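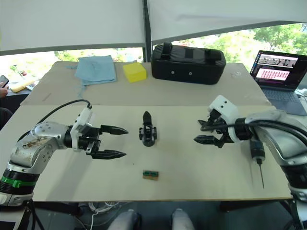 Both arms over the board, finger bracket standing in the middle, screwdriver-shaped thing hanging off the right-hand one.

Home | List archive | Club nights | Parts wanted | Log in

We use cookies to remember which thread you were reading. Carry on and we'll assume you don't mind.

Hivwood Robotics Club mailing list
Subject: Re: Mamside entry, who does what
Thursday, October 28, 2021

Evening all,

Replying to the message below in the order it was written, apart from the bit about biscuits, which I have sent to the person concerned.

> Can somebody tell those of us who missed the last two club nights
> where we are with Mamside? The last I heard we had two arms that
> could wave at each other and not much else. The entry form wants a
> "plain account of the task" and I don't think waving counts.

Waving doesn't count. I rang up and asked.

The task we've put on the form is a handover and a placement. A small part stands on the board, one arm picks it up, passes it to the other, and the other sets it down on a mark. Mamside allows each team to choose its own part provided it fits in a closed fist, so we're using the little black bracket with the pointed finger on it. It has a round base and stands up unaided on a good day. On a bad day it falls over when somebody shuts the van door.

Nine clean handovers in a row is what the rules ask for. Our best run so far is four, and the fourth was generous. The left arm does its half quite nicely. The right arm arrives at the meeting point with its fingers partly open and then has a think. I've read the log for that pause and it's 787 lines of the thing telling us it is fine.

> Are we still using the Truver software or has that been thrown out?
> I spent most of September learning it and would like to know before
> I put it on my CV.

Still using it. It's on the laptop at the back corner of the table with all the camera views along the top, and the pink panel underneath that everyone has complained about. You can change the colour. I changed it to grey and then couldn't find the stop button, so it's pink again. Please leave it pink.

What has been thrown out is the version with the calibration wizard. Do the calibration by hand, from the sheet taped inside the cupboard door, and do both arms even if you only moved one. The sheet says to allow 21 minutes. It has never once taken 21 minutes, in either direction.

> What's the little board for? Somebody told me it was part of the
> task and somebody else told me it had dropped off something.

The small green and brown one lying near the front edge is for the second round, should we see a second round. It's flat and the bracket is tall, so it wants a quite different approach from above, and we thought it would be as well to have it on the table early and get used to driving round it. Leave it where it is. There's a short faint line over towards the left for the start position as well, and I'd be grateful if the person who wipes things down would wipe round it. The cloth and the yellow sponge live at the back for coffee, and coffee only.

> Do we need to bring anything? And can we please stop running cables
> where people walk.

Things to bring on Sunday:

- a laptop, if you want to look at logs
- your own mug
- the long hex key, whoever has it. You know who you are, I don't.
- a jumper. The canopy keeps the sun off and the warmth with it.

On cables, fair point. The white bundle on the floor is going under a strip. The black ones on top of the arms have to stay loopy, as the left wrist needs the slack when it turns over. Somebody tidied that one in September with a cable tie and the arm got halfway round and gave up, making a noise I would rather not hear again.

> Last thing, money. Did Niskanen ever get back to us about the
> fingers?

They did, and the answer is yes, at the club price. The total for the year now stands at 1,572 pounds with the spare fingers included. That leaves us solvent provided we break nothing, so I've ordered two sets. The pointed ones are a fair bit better than the square ones for getting hold of the bracket, and a fair bit better at scratching the board, so watch your heights. Set the floor limit before you close the gripper. I know it's in the sheet. It was in the sheet last time too.

Jobs still without a name against them: writing the plain account for the form (200 words, no jokes, so I'm out), driving on the day, and sitting next to whoever is driving on the day with a hand on the stop button. The last of these is the important one and you do get a chair.

Reply to the list, please, and trim your quotes. I realise what I've just done.

Club secretary

Comments (3)

cablemonkey: The tie was me. I have said sorry to the arm.

wednesdaylot: Happy to write the 200 words if someone will tell me what the right arm is supposed to be doing while it thinks.

oldsolder: Found a long hex key in my coat. May be ours, may be from a bed. Will bring it on Sunday.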